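Ánh Vương
10 December 2021

Thread on table settings for small portions. I've been working on the tasting table for Khúc for a while now and people keep asking what we settled on. Long one, mute me if you don't care about bowls.

1/ Background. Khúc is a soup and sweets counter in Eddale. Small space, short menu. I do the tableware and the table layout. I don't cook and I don't pick the food.

2/ The old setup was square black plates on bare wood. It looked fine on opening night. After a few months every plate had gray fork marks across the middle and the wood had rings on it.

3/ So the brief was one surface color, one bowl, one spoon. Anything extra had to be small enough to sit beside the bowl without crowding the next person.

4/ Surface first. I tried cream, dark gray and a brick color before teal-green. Cream showed every drip. Gray made the soup look gray. Teal-green makes a white bowl easy to see from the door, and that was most of what I wanted. 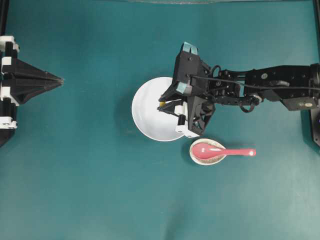 5/ The bowl took longest. I wanted plain white, round, thin rim, no foot that catches on cloth. I ordered samples from four places and sent most of them back. Two had a cream tint that only showed up once they were next to a real white.

6/ We ended up with the Trarkora one. The first order was 103 bowls. The extra three were for breakage and we've used 2 of them so far. Both went in the sink, neither went on the floor.

7/ Someone asked why not patterned. Patterned bowls are nice at home. At a counter you're looking at a long row of them and it gets busy fast. Also if the pattern is discontinued you have to replace the whole set.

8/ Spoons. The owner wanted metal. I wanted color. We tested both for two weeks in September and the plastic ones were quieter, which matters a lot in a room with a tile floor and a low ceiling.

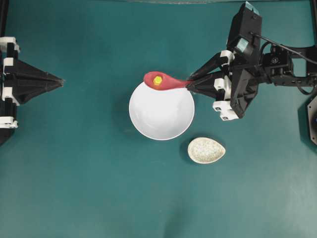
Red plastic spoon and white bowl on the teal-green.

9/ I looked at a green spoon too. It disappeared on this surface. You'd put it down and then pat around for it. Red you can find without looking up from your conversation.

10/ Handle shape: it should taper. A thick handle slides into the bowl when you lean it on the rim, at least with this bowl. A narrower one stays put better. Try it with your own set before you order a full box.

11/ Head shape: wide oval. Good for broth, and good for picking up one small piece of something, which a round deep spoon is bad at. A lot of the menu is one small piece of something. 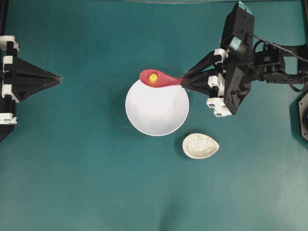

Wide oval head with one small yellow piece in it, bowl underneath, teardrop-shaped dish at lower right.

12/ The little dish. It's for whatever comes on the side. Round ones looked like a second, smaller bowl and people kept asking if it was another course. The teardrop doesn't get that question.

13/ Placement for right-handed people is lower right of the bowl. For left-handed people we flip it if they tell us. Most don't tell us, they just move it, and that's fine.

14/ Leave more open table than you think you need. My first layout had a folded napkin, a cup, a card with the menu and a chopstick rest all inside one place setting. I took things off one at a time until the staff stopped knocking something over when they cleared.

15/ The cup came back. The card and the rest did not. Napkins are in a box by the door and you take your own.

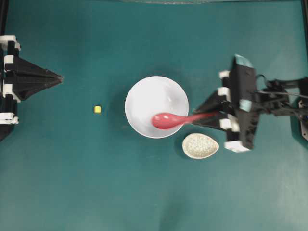
White bowl near the center, one tiny yellow cube off to the left.

16/ Care. White bowls get washed hot, same day, no steel wool. Red plastic goes in warm water and gets dried by hand because our dishwasher leaves spots on it. The dishes go in with the bowls.

17/ For the table surface, wipe from the middle out with a damp rag. I used a spray cleaner from Busow on a test patch and it left a pale streak, so I stopped. It may be fine on yours.

18/ Budget question, since I've had it three times today. The whole change had to come in under $2000 including the samples and return shipping. It did, but the return shipping was more than I expected. Ask who pays for that before you order.

19/ Things I'd change: order one bowl and live with it for a week before ordering the rest. I rushed that part and got lucky with the rim.

20/ Still deciding on trays. The current ones are too wide for the gap behind the counter. If you know a narrow tray with a low lip, plain color, send me a link. Replies are open.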